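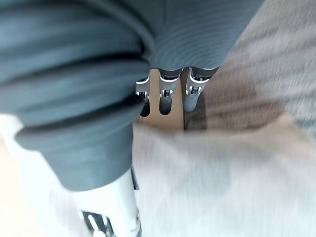 Towel people of this board, I need help before I spend money I don't have. We're a house of five with one bathroom and I'm trying to move everybody over to heavy towels that last, because the thin ones I bought in May already have holes along the hems. My mother-in-law swears by the big plush kind, and I get the appeal. Look at the dark slate blue cloth up top, how the folds come out round and fat and stack up on each other even when it's just bunched. That's the weight I want. But everybody I ask about washing them tells me something different. No softener, only softener, vinegar, hot, cold, line dry, never line dry. What do you all do? Our water is hard, if that matters, and the washer is a Drovier front loader we got used.

Posted by mudroom_meg, 5 Sep 2020

hankydory wrote:
No softener. It coats the loops and then the towel just pushes water around your back. I quit using it years ago and my towels went from slick to thirsty in maybe four washes. Half the detergent the bottle tells you, warm water, extra rinse. Done.

PlainSteve wrote:
Going to disagree with hanky on the half dose. She said hard water. With hard water you need MORE soap, not less, or the minerals grab it all and you're washing in gray soup. I tried the half dose thing at our old place and everything smelled like a gym bag by the second day on the hook. Get a water softening powder and use a full dose. I use Trenex, it's a scoop per load, the box lasts us a couple of months.

hankydory wrote:
Steve, the gym bag smell is soap that didn't rinse out. We've had this conversation before lol

PlainSteve wrote:
We have, and you were on city water that time too.

mudroom_meg wrote:
OK you two. For what it's worth, I have the smell problem right now, with the thin ones. They come out of the dryer fine and then the first time somebody uses one it smells like a pond. I've been using the full cap of detergent and a splash of softener. So I guess I'm doing everything wrong according to hanky and half wrong according to Steve.

Caoimhe Horgan wrote:
Hi Meg! I ran the linen room at a small hotel for a long time and washed more towels than I want to think about, so here's my two cents. The pond smell is buildup, and you can strip it out once and then you won't have to again if you stay on top of it. Hottest wash your machine does, detergent, no softener. Then a second hot wash with nothing at all in it. If you see suds in that second wash (you will), run it again. You'll be amazed at what comes out of a towel that looked clean!

After that, pick one routine and stick with it. Ours was hot wash, a proper dose of detergent for the water we had, no softener ever, and we shook every single towel before it went in the dryer. Give it a good hard snap – it stands the loops back up and they dry faster.

On heavy towels in general, I'd be a bit careful. They're lovely. They also take forever to dry, and with five people on one bathroom I'm not sure yours would ever get there between showers. The hotel bought a batch of very heavy ones one season and we went back to the middle weight after a year.

mudroom_meg wrote:
Oh no. That was the one part I thought I had figured out. How heavy is too heavy?

Caoimhe Horgan wrote:
Depends on the bathroom more than the towel. Have you got a window in there? A fan that works? If the mirror is still foggy when the next person goes in, I'd stay in the middle. One heavy one each for the winter would be a nice compromise.

otto_b wrote:
Been reading this board for a while, first time posting. We went heavy and I'd do it again. Two kids, one bathroom, fan that sounds like a lawnmower. What made it work was hooks in the bedrooms. The towels don't live in the bathroom at all. Everybody carries theirs out and hangs it on their own door. I bought a set of ten from Costello when they were closing out the navy and I've still got nine (the tenth went to the dog).

One thing about dark colors though. They shed like crazy for the first month. Wash them alone or your socks will be wearing little blue sweaters. And clean the lint screen in the middle of the cycle, not just at the end, at least for the first few loads.

hankydory wrote:
Yes on the lint! Also if you get the kind with a ribbed band or ribbed body, don't dry it on high. My ribbed ones shrank more in one direction than the other and now they hang in a sort of wave.

sallyforth66 wrote:
Am I the only one who likes a scratchy towel? Line dried, stiff as a board, takes a layer of skin off. My husband calls them the roofing shingles. I have had the same six since our old house and they are NOT soft and they dry you in ten seconds flat.

PlainSteve wrote:
Sally you are the only one.

otto_b wrote:
My grandmother's were like that. I kind of miss them.

mudroom_meg wrote:
Update. I did the strip wash like Caoimhe said, on just the kids' towels to start. The second wash with no soap in it had SUDS. So did the third. I stood there with a flashlight looking through the door like it was a fish tank. Fourth one was clear, finally. No pond smell so far, but they've only been used twice.

No window in the bathroom. The fan works, if you remember to turn it on, and my kids don't. I think I'm going to do otto's hooks. My husband says he's not drilling five holes in five doors, so it may be the over-the-door kind.

Still haven't decided on the softening powder. Steve, does the Trenex do anything weird to front loaders? The manual for the Drovier has a page about additives and it mostly says to call them.

PlainSteve wrote:
Mine's a top loader so I can't promise. I'd start with half a scoop, put it right in the drum, and see how the rinse looks.

hankydory wrote:
Oh so NOW it's half.

Caoimhe Horgan wrote:
I'd ring them, Meg. And wipe the rubber seal on the door while you're at it. Pull it back and look in the fold. If it's slimy in there, that's part of your pond.

mudroom_meg wrote:
I just looked. It's slimy. There was also a hair clip and a dime. Going to find some rubber gloves.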